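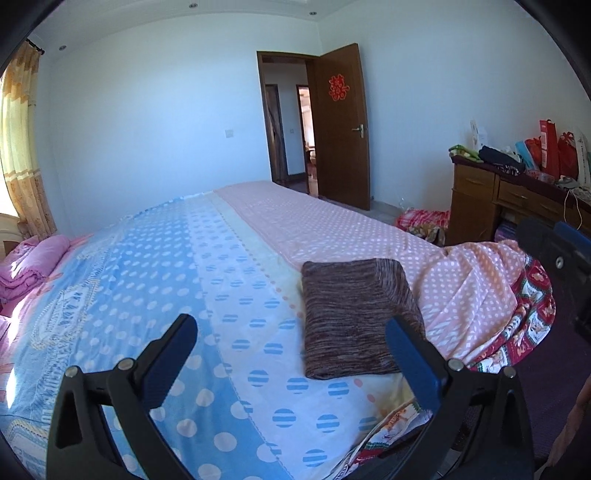
Okay, thread on the "capsule wardrobe" thing, because my feed is full of it again and I have questions. I tried one last January. The pitch was 30 pieces and you never stand in front of the closet annoyed again. What I got was one brown knit, folded flat on a polka-dot bedspread, and a strong feeling I'd been sold something.

Let's start with the number. Why 30? I read four guides and none of them said where it came from. One counted shoes. One didn't. One said coats are "outside the system." What system?

Then the money. The whole idea is that you buy less, right? The Fostudow starter list wanted me to spend 200 dollars before I'd given away a single shirt. On "basics." I own basics. They're just not the beige kind.

And the quality talk. Every post says "invest in good knitwear." Fine. How do I tell? The tag on my Ashby sweater said premium and it pilled at the elbows in three weeks. The one from the thrift store in Hudbridge has no tag at all and it's outlived two cars.

A reply I keep getting: "but it saves so much time in the morning." Does it? I timed myself for a week with the full closet. 7 minutes, and most of that was looking for socks. No capsule plan I've seen has a sock chapter.

Also, who are these plans for? I work in a garden center. Half my clothes are there to get muddy. The Clorstead app told me to "elevate" my work look with a silk blouse. I haul bags of mulch, Clorstead.

Brodie Mudgway asked if I'm just mad that I'm bad at it. Brodie, possibly. I did sneak three flannels back in by week two and kept telling people I was still doing it.

I'll give them this much. Getting everything out of the closet at once was useful. I found a jacket I'd forgotten about and a pair of pants with the store sticker still on the leg. You can do that for free on a rainy afternoon, though, without a workbook.

And the workbook! 47 pages. There's a page where you write a letter to your old clothes. I skipped to the laundry section, which was two paragraphs long and told me to "follow care labels."

If anybody has kept one going for more than a year, with a normal job and real weather, I'd like to hear from you. Please say how many things you bought to get there, and yes, coats count.

Not interested in discount codes. Two people have sent me discount codes while I was typing this. Muted both.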